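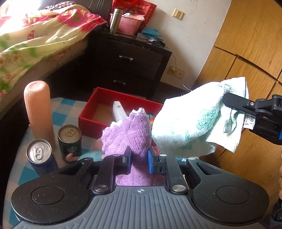

Cloths and small towels: getting the drawer back under control

If there is one small job in the kitchen that pays you back every single day, it's sorting out your cloths. I put it off for most of last winter, finally did the lot in January, and I've been cheerfully boring people about it ever since!

Start by getting everything out. Every cloth, every hand towel, the stray one under the sink, the one in the car. Put a cover on the table first if yours marks easily (a checked cloth is lovely for this, though a plain one makes it easier to spot fluff and loose threads). Then go through them one at a time and make two heaps, plush and terry.

The plush ones

Fluffy cloths are brilliant for dusting and for polishing taps, and they come in such cheerful colours — I keep purple for dusting and never let it near the washing up. They do hang on to every crumb, so take them outside and give them a good hard shake before they go in the machine. Wash them without fabric softener, which coats the fibres and leaves them smearing instead of wiping. Keep them away from the terry towels in the wash too, or they'll come out covered in lint.

If the edging has started to come away, trim the fluff back a little and run a few stitches along it. Five minutes with a needle and it's good for another year.

The terry ones

White towels with a bit of pale green in the pattern look so fresh by the sink, and they wash well at whatever temperature the label gives. Do read it before you cut it off! I snip labels out of anything I use for drying glasses, as the corner scratches and always seems to end up in the wrong place. Cut close to the seam but not through it, and use small scissors with a point.

Loose threads next. Never pull them. With terry you can draw out a whole row of loops before you've noticed, so lay the towel flat and snip the thread level with the rest.

New terry towels need a wash or two before they'll dry anything properly. Half a cup of white vinegar in the first wash helps, and please don't use it in the same load as bleach.

Folding

I used to stack mine and the bottom ones never saw daylight. Now I fold each one in half lengthways, then in thirds, and stand them on edge in a row. My drawer is 18 cm deep and it all fits with room to spare. Plush on the left, terry on the right, fold side up. A Skero drawer divider keeps the two sorts apart, but a cut-down cereal box does just as well and I used one for ages.

How many to keep

I settled on 7 plush and 19 terry, which sounds like a lot of terry until you have a weekend of visitors. Anything past that goes in the rag bag for bikes, shoes and muddy paws.

A last few bits

Hang damp cloths over a rail, spread out, never scrunched over the tap.

Corners that have gone stiff will usually soften after a wash with less powder. Most of us use far too much.

Pairs of odd small towels make super padding between stacked frying pans.

Next time: tea towels, and getting tomato stains out of them.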